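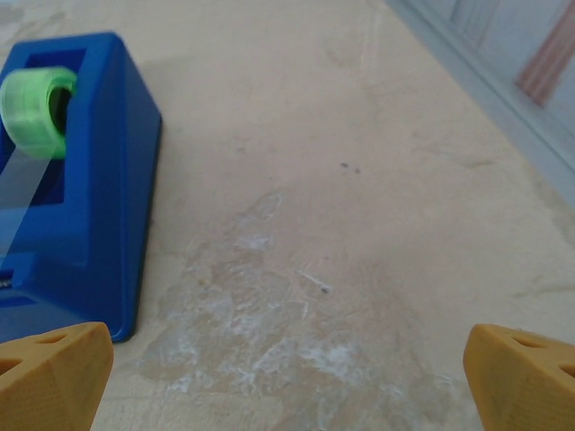
Morenike Onyeka: I still don't see how you can call a column "condition" when the only person filling it in is the one trying to sell the chair.

Fair point, and the column has been renamed. It is now seller_condition. The old name stays in the February files, so check which ones you have before you join anything.

Bromusitz used chair adverts

What it is

A table of 2000 adverts for second-hand office chairs, taken from the Brallow selling pages for Drikwood and the villages near it. Each row is one advert. For 800 of them we also have notes from someone who went and sat in the chair. The rest is the seller's word and should be treated as such.

Why it was made

Brallow says in its help pages that sellers on the site describe their goods "fairly and fully". We wanted to see whether that held up for one dull sort of object. Chairs wear in places you can check, such as the gas lift, the arm pads, the castors and the front edge of the seat. They also get sold by people who have stopped noticing the squeak.

We are not neutral. Two of us had bought bad chairs.

Files

adverts.csv – one row per advert
visits.csv – one row per visit, joined on advert_id
words.csv – the words sellers used, as typed, with spelling left alone
notes.txt – remarks by visitors, with addresses taken out

Columns worth a warning

seller_condition: picked by the seller from a list of 4 choices. "Like new" is by far the favourite. I would not build anything on it.

age_years: free text turned into a number by hand. Sellers like round figures, and some gave the age of the desk. Blank means blank. Please don't fill it with the average and then tell people you know how old the chairs are.

price_asked: what was asked, in pounds. We have no idea what was paid. Earlier users have treated this as a sale price, and one of them drew a very handsome graph from it.

visit_score: 1 to 3, where 1 is "would not sit in it for a working day". There was talk of a ten-point scale. I don't believe anyone can tell a six from a seven in a chair.

lift_holds: yes or no, after five minutes sitting down. A slow leak will pass this test. Treat "yes" as "yes, for five minutes". 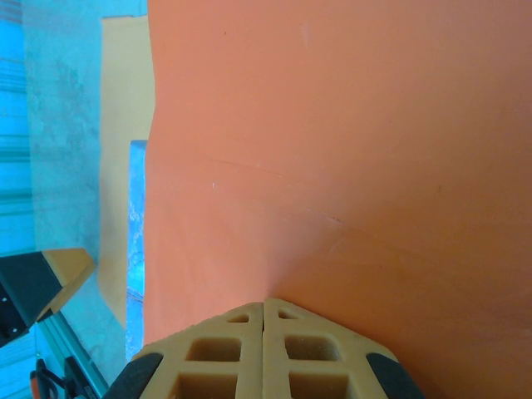
Page last changed: March 13, 2026, by Vinh Mai (visit rules reworded, known faults added)

How visits were done

Duyên Dương and Tín Trình made most of the visits and shared a printed sheet. Lợi Giáp did the later ones on his own. His scores are lower. He says the chairs were worse, and they may have been, but he also weighs more and sits for longer. The visitor column lets you split them up. Please do so before you say anything about chairs getting worse over the winter.

Visits were by agreement with the seller, which is a weakness. A seller who knows the chair is bad has every reason not to answer the message. My guess is that the visited chairs are better than the others, though I can't show it from this table and I doubt you can either.

Known faults

Adverts that were taken down and put back up have new numbers. We merged the plain cases and left the doubtful ones, so the same chair may be in there twice.

Giáp is both a surname in this project and a make of chair in the make column. A search and replace in an early copy mixed the two up. It should be fixed. Tell us if you find a visitor who is a chair.

The maker's name came from the seller unless there was a visit. Labels fall off, and an expensive name costs nothing to type.

What it can't tell you

Anything about other towns, other goods or other sites. It also can't say whether sellers lie. A wrong advert may be a hopeful one, or one copied from the shop's own blurb, and the words look the same either way.

We had a letter asking to use the table to give each seller a trust rating. No. Seller names were dropped before the files were put together and we have no plans to bring them back.

Use

Free to use and pass on if you keep this page with it. Corrections go to Vinh, with the advert_id and what you think is wrong.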